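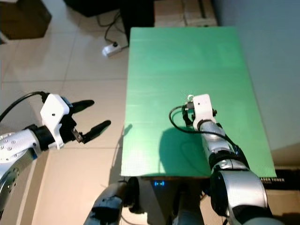
Figure 2. Green board with a slightly matte, painted finish. The color is lighter where light falls across the surface.

4. Surface color and the handling of small pale parts

4.1 Why the table matters

Most of the literature on lighting for fine handwork treats the lamp as the thing to be studied and the table as a given. We were guilty of this ourselves in our earlier work on watch and instrument repair. The lamp was chosen with great care, the height of the chair was measured, and the parts were then laid out on whatever top happened to be in the room. It was Geert Leemans who first pointed out that the repairers at Van Wijk talked about their tables far more than their lamps. They had strong opinions about them! One kept a sheet of dark felt rolled up in a drawer and would not start a movement without it. Another had painted her own top twice in one winter before she found a shade she could look at until closing time.

The eye of a repairer spends most of its time on the table. The part being worked on takes up a very small piece of the visual field, and the rest is filled by the surface around it. If that surface is much brighter than the part, the eye settles to the surface and the part goes dark and loses its edges. If the surface is much darker, a polished part flares. Between these two lies a band in which small things are easy to see, and we wanted to know how wide that band is in daily work, with daily lamps, for people who do this for a living.

Green has a long history in this kind of room. Card tables, drafting boards, cutting mats and writing desks have all been made in it, and repairers often give its restfulness as the explanation. We were curious to see how much of this holds up when the shade, the finish and the lamp are changed one at a time.

4.2 Finish and the angle of the lamp

Color gets most of the attention, but finish turned out to be the more rewarding thing to study. A painted surface never sends light back evenly. Even one with little shine will look paler in the places where it throws more of the light toward the viewer, and streaks left in the coat can show up as faint lines (Figure 2). On a gloss top the same effect is far stronger. There a desk lamp leaves a hard white spot with a clear border, and a small brass screw that rolls into that spot is very hard to find again.

We tested four tops at the Visengate workshop. Two were green, one gray and one off-white. Within the green pair, one had been given a flat coat and the other a gloss coat of the same paint, which let us separate finish from color for at least one shade. All four were cut to the same size and fitted over the repairers' own tables, so that chair height, arm position and the reach to the tool rack stayed as they were. The lamps also stayed the same. Each repairer was free to move the lamp arm at the start of a session, and we noted where it ended up.

That last decision gave us one of our favorite results. On the flat green top, repairers put the lamp nearly overhead and left it there. On the gloss top they kept moving it. Gianni Parisi, who watched most of the sessions from the back of the room, began marking each adjustment on a paper grid, and his grids for the gloss top are a tangle of pencil lines. The repairers seldom mentioned any of this in the interviews afterward. They simply nudged the lamp, worked for a while, and nudged it again, and several were surprised to learn how often they had done it.

4.3 Procedure

The group was made up of 17 repairers, all with at least five years at the bench. They took part in 38 sessions between them, spread over the darker weeks up to the end of February, when daylight through the workshop windows was weak and the lamps did most of the work. Each session began with 10 minutes of sorting. The repairer was handed a shallow dish of mixed screws, pins and spacers, some steel, some brass and some in a pale plastic, and sorted them by type into small cups. After that came ordinary bench work of the repairer's own choosing.

We chose sorting for the opening task because it can be timed and because everyone in the trade does it. It is also a task in which mistakes can be found afterward by going through the cups. Bench work is harder to score, and we did not try. For that part of the session we relied on the Skumo comfort sheet, a one-page form on which the repairer marks tiredness, glare and neck strain along a printed line. The form was filled in twice, once after sorting and once at the end.

Every repairer used at least 2 of the tops, and the order was mixed. We would have liked each of them to use all four, but a repair shop has customers waiting, and we were grateful for the hours we were given. Sessions late on a Friday were left out of the timed comparison after the repairers themselves told us that nobody sorts well at that point in the week.

4.4 What the repairers did and said

The flat green top did well for brass and for the pale plastic parts. Sorting on it was quick, the cups contained few mistakes, and the glare marks on the comfort sheet sat close to the low end of the line. For steel the picture was less tidy. Some repairers were just as quick on gray, and two preferred it, saying that the edges of a steel pin looked crisper to them against a neutral ground. We find this believable. Steel picks up the color of whatever lies under it, and a pin lying on green takes on a green lower edge that can run into the surface.

The off-white top was a delight for the first few minutes and a trial after that. Everything dark stood out beautifully, and repairers were cheerful about it when they sat down. By the second comfort sheet the marks for tiredness had moved well along the line, and the pale plastic spacers were the parts most often found in the wrong cup. One repairer said it was like working on a plate.

Gloss green was the least liked of the four. The color was the same as that of the flat top to our eyes when both were stood upright by the window, and yet under the lamps people described them as different greens. One was called "soft" and "like a lawn" and the other "cold." We had not asked about warmth or softness at all, and the fact that the words came up in separate interviews makes us keen to follow it further. Our own guess is that the reflected lamp washes out part of the surface, and that the repairer's sense of the color is pulled toward that washed-out region.

4.5 Wear, streaks and the problem of the perfect top

Paint on a working surface does not stay as it was applied. Forearms polish it, solvents dull it, and dropped tools leave chips. We used Drustine paint on all four tops and recoated them between blocks, so our results speak for surfaces in fairly fresh condition. The tables the repairers use every day are another matter, and they are full of interest. On several of them the flat coat had been rubbed to a shine in two crescent shapes where the arms rest, with the finish still dull in the middle. The owner of one such table had moved his sorting cups to the middle years ago and had never thought about the cause.

Streaks deserve a word as well. We had expected that any visible unevenness in the coat would be a nuisance, and we took trouble to avoid it. The repairers did not share our worry. Faint streaks seemed to bother none of them, and one said she liked a surface with a bit of life in it, as a perfectly even field made her eyes "slide around." There is some sense in this. A little texture gives the eye something to focus on when it comes back from the tool rack. How much texture is helpful, and at what point it starts to hide a small part, is a question we would love to see someone take up with proper care. A hairspring on a heavily brushed surface would be a fine test.

4.6 Limits of this part of the study

The repairers knew which top they were using, and no way of hiding it from them suggests itself. Many came to us already fond of green, and that fondness will have colored the comfort sheets more than the sorting times. The lamps were of one type only, and a cooler or warmer lamp would shift the balance between the green and gray tops. We also had a single shade of green in two finishes, so a deeper or a yellower green might behave differently. Section 5 returns to the lamp itself and looks at what happens when the arm is fixed in place and the repairer has to move the work.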